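4 February 2023

Glaze tests, second firing. The new celadon batch came out of the kiln this morning and I am SO happy with it! Celeste swapped the feldspar in recipe B and the crawling on the rims is gone, every tile. The color went a little grayer than I wanted (Akinyi likes it better this way, and I may come around), but the surface is smooth all the way down to the foot.

Cone packs say we hit temperature at the bottom shelf and ran slightly hot on top. Logged peak was 2,658 on the Fahrenheit readout, which can't be right. Probe needs replacing again. Going by the cones until then.

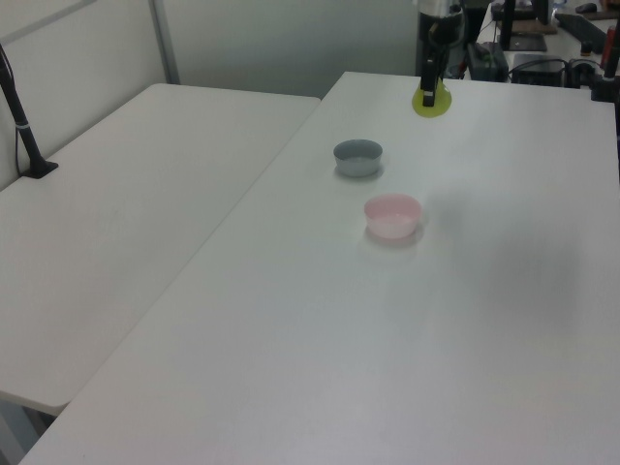

Next round: keep B as the base and run the iron up in 2 small steps, then try it over the Langat clay as well as our usual porcelain. Mercy thinks the Langat body will pull it toward olive, and I really want to see that. She still has most of a 30 lb bag from September, so no need to order.

Thickness matters way more than I gave it credit for. Double-dipped tiles pooled in the stamped texture and look like pond water, gorgeous stuff! Single dips are fine but kind of flat.

To do:

- sieve the leftover B again, it's settling hard
- ask Esther for her slow-cool schedule
- new probe
- relabel the test tiles, pencil is burning off, use the oxide wash

Polyxeni has the kiln next, shelves are scraped and ready for her.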